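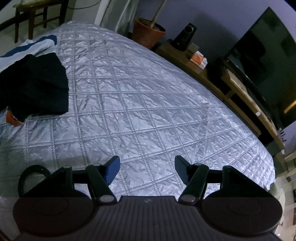
Quilt season is here, and the guest beds are ready

We have been looking forward to this one! The new quilted covers are going on the beds at Besmont House, and if you're joining us for the December weekend you'll be sleeping under one. They're a silvery blue-grey with double lines of stitching, and the shine on them in the morning is lovely. Merle Lowther spent most of a Brornham market day hunting for the right color and came home with 25 of them strapped to the roof of her car (she says the drive back was very slow and very loud).

Please don't iron them. The crinkles are part of the fabric and a hot iron will ruin it – we lost an old pillow cover finding that out. A good shake at the window is plenty. Wash them cool, one to a load, and dry them on low with a couple of clean tennis balls thrown in. Aliki Katsaros swears by this for anything quilted, and her own bedspread is 35 years old and still going strong.

The old wool blankets are staying too, folded at the foot of each bed for anyone who feels the cold. A few need their edges stitched, so Fotini Christodoulou is hosting a mending evening in the upstairs sitting room on 16 November 2022. Bring a needle and whatever thread you have, dark blue if possible. There will be soup, and Pantelis Rallis has promised his walnut cake again, which was gone in minutes last time!

We also have a stack of spare pillowcases looking for a home. They're plain white cotton, all washed, and they fit a standard pillow with room to spare. Help yourself from the hall closet, or leave a note for Merle if you'd like a set put aside.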